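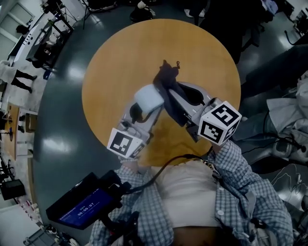
Cloth handling at the round table, with a gripper in each hand. The fabric is dark navy and the screen on the rig reads seven seconds.

Gulham handling room: equipment plan for the coming year

Gulham has been running fabric tasks with hand-held grippers since January, and the budget for the next round is due on Friday. This page goes with the spreadsheet. It is for people who sign things off but don't often get down to the room, and it sets out what we have, what wears out and what we would like to buy. Boonsong Chaiyaporn put the figures together. Questions about the costs should go to him.

Grippers
The marker cubes sit on top of the grippers, and the printed faces need to stay clean and flat. We own three pairs and want five, so that one pair can be away for repair without stopping a shift. Tukex has quoted 4,000 for two pairs, including spare jaws. Sheehan came in lower but could not give us a delivery date, and we have left their quote in the spreadsheet for comparison.

Pads and small parts
Foam finger pads are the cheapest item on the list and the one we run out of most. The left gripper in the photo has a white one on its finger. We get through some 200 a year across all pairs. Trastotine sells them in boxes of 300, so one box should cover us with a few left over. Please don't order singles – the postage costs more than the pads.

Tables
The round wooden table stays. Its top is a warm orange-tan and dark cloth shows up well against it. We did look at height-adjustable tables and decided they could wait a year. A second round table of the same size would be more use, as two operators could then work on the same task list.

Lighting and floor
The ceiling lights reflect in the glossy floor. Matting for the area round the table is in the plan as a low priority. Measurements have been taken but we have no quote yet.

Cables and straps
Anything worn on the body gets pulled about. The budget has a line for 11 spare cables and a set of replacement straps. If money is tight, cut the straps first and keep the cables.

Fabric
Fabric comes out of the consumables budget and is listed here only so that it isn't counted twice. Plain colours, mixed weights, nothing with sequins.

Not in this plan
Robot arms. The Sheehan arm was priced last year and will be looked at again once the second table is in – there is nowhere to mount it before then.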